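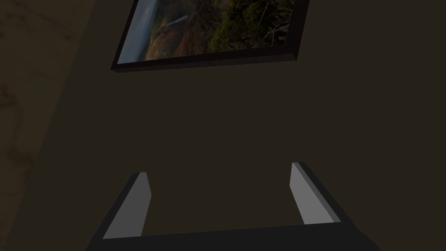

Fig. 1. Open gripper, computer rendering. Light gray inner faces against near-black outer edges.

Intro Drawing, Week 4 notes: Value
Instructor: Hipólito Bravo

OK, value week! My favorite, and the one where everybody's hands get filthy. Value just means how light or dark a thing is, apart from its color. A lemon and a pale blue shirt can have the same value. A red pepper is usually way darker than you think it is (wait till you try one in charcoal).

Squinting
I'm going to say "squint" until you're sick of it. When you squint, the little stuff drops out and you're left with a few big shapes of light and dark. Draw those first. If you start with eyelashes or the label on the jar, you'll spend an hour on a jar label and have no jar.

Your value scale
Draw a strip with nine boxes, paper white at one end and the blackest black you can get at the other. Fill in both ends, then the middle, then split the gaps. Most people make the middle box too light, and then the whole dark half gets squashed into two boxes. I still do this when I'm tired. Keep the strip, because we'll hold it up against the still life next time.

Edges
Where a light shape hits a dark shape with no step in between, your eye goes straight there. So you get to choose where people look, which I think is pretty great. Put your hardest edge where you want the attention and let the other ones go soft. A cast shadow is usually sharp close to the object and gets fuzzier as it moves away. Look at the mug on your own kitchen table at 4 in the afternoon and you'll see what I mean.

Dark backgrounds
Beginners leave the background white and then wonder why the lights in the drawing look dull. White paper is the brightest thing you have! Tone the background down and a plain light gray starts to glow. Try the same egg both ways, on one sheet, side by side.

Supplies
Vine charcoal, one compressed stick, a kneaded eraser, and the Priltico gray pad if you can find it. The shop on Lagos Street had a stack of them in July. Fine sandpaper (I use 800) is handy for pointing your charcoal.

For next class
Finish the nine-box strip. Then do one drawing of a single object under a single lamp, about 60 minutes, no outlines. Really, none. Build it out of patches. Bring it even if you hate it, and spray it outside before you put it in your bag. Room 282, same as always.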